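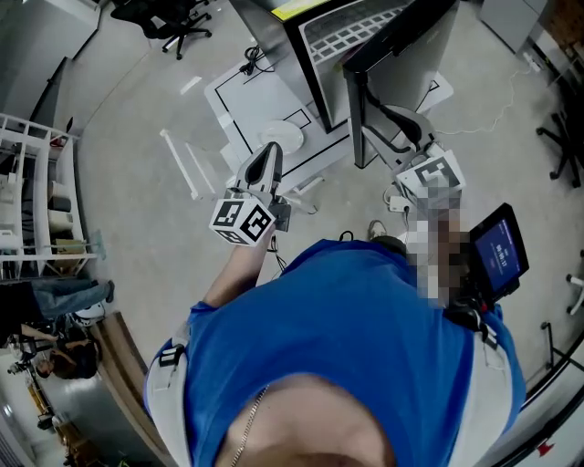 From: Rhea Macaraeg
To: saludo-dev
Date: 14th February
Subject: Re: [saludo-dev] Left/right pose streams drift apart in long takes

Jomar Marquez wrote:
> I replayed the Brarnness takes with the new loader and the two
> grippers don't agree on time. At the start of a take the left and
> right poses line up. By the end the right one is 43 ms behind.
> Short takes look fine. Is this the marker detector being slow, or
> are we stamping the frames wrongly? I don't want to train on these
> until I know. I can't see anything in the Sirnum logs.

Hi Jomar,

It's the stamping. The detector is slow on some frames but that doesn't matter, as it runs offline and keeps whatever stamp it is given.

The recorder takes one clock reading per side when the take starts, then adds a fixed frame interval for every frame after that. The interval comes from the config file and the cameras don't hold to it exactly. The left side gets corrected by the sync message every 100 frames. The right side subscribes to the same message but under the old topic name, so it never hears it. That was my mistake when I split the node in two.

I checked with a take of 1,094 frames from the table task. With the topic name fixed and the raw arrival times fed back in, the offset stays under one frame from start to finish. Before the fix it grew in a straight line, which matches what you saw.

The patch is on the branch pukska-sync. It does three things:

- renames the topic on the right side
- stores the raw arrival time next to the corrected one
- refuses to start a take if either side has had no sync message

The last one will annoy people at first. The operator gets a line of text on the tablet and has to wait a moment before lifting the grippers. I would sooner have that than another batch like this one.

For the old takes, there is a script called restamp in the tools folder. It needs the raw arrival log, so it will work on anything recorded after we turned that log on. Run it with the dry-run flag first and look at the slope it prints. If the slope changes part way through, leave the take out and send me the name.

Two things I haven't dealt with. When one of the marker cubes turns away from the camera for a while, the filter carries on with its last velocity and the pose runs off past the edge of the table. I have set the limit to 2,000 ms for now but that is clearly too long. Also, the left and right marker IDs are still hard-coded in the detector. Pukska uses a different set, so please don't merge the detector config from there.

Could you rerun the loader on the restamped takes and post the plot? If it looks right I'll merge and tag a release for Saludo early in March.

Rhea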